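Jorumport kiosk, fire and electrics walk-round
Jan 27, 2024

Done before opening, bit rushed. Comments after each one.

Extinguishers in date: OK. Both by the back door, one bracket loose, needs a longer screw.
Fire door closes by itself: NO. Sticks on the mat again. Mat moved, still sticks.
Exit sign lit: OK 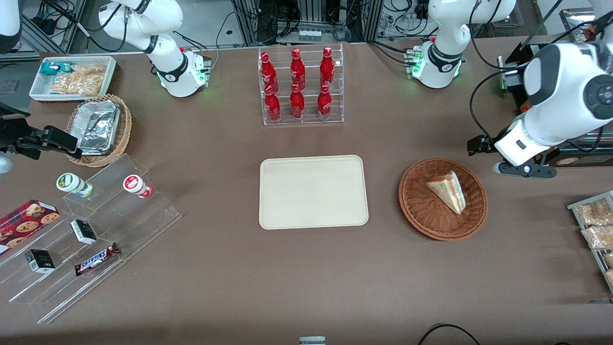
Emergency lights, test button: 6 tested, 2 dim. Same ones as October. Hagedorn have been told, no date for a visit yet.
Smoke alarm: OK, loud
Sockets and leads: mostly OK. Extension lead under the counter is warm to touch, taken out of use and tagged. Dont plug it back in.
Fridge temp log: gaps. Filled in mornings only, needs the evening reading aswell.
Fridge door seal: split at bottom corner. Ekotik part, on order.
Wrapped food dated and rotated: OK

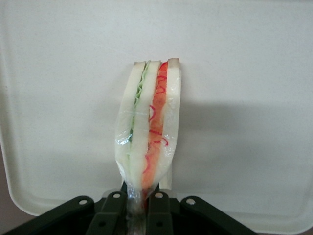 2 min read

Floor, slip and trip: wet patch by the sink, pipe joint weeping. Bucket under for now, sign out.
First aid box: short of plasters and eye wash. Burn gel fine.
Gas: n/a, all electric
Meter reading: 2,067
Bins and cardboard: NO. Stacked against the rear wall near the vent, move before close.
Keys for shutter: spare missing. Check the Brirum unit first, it was lent over there.

To redo: fire door, lights, lead. Rest can wait for the next round. Sheet goes in the blue folder, not the drawer.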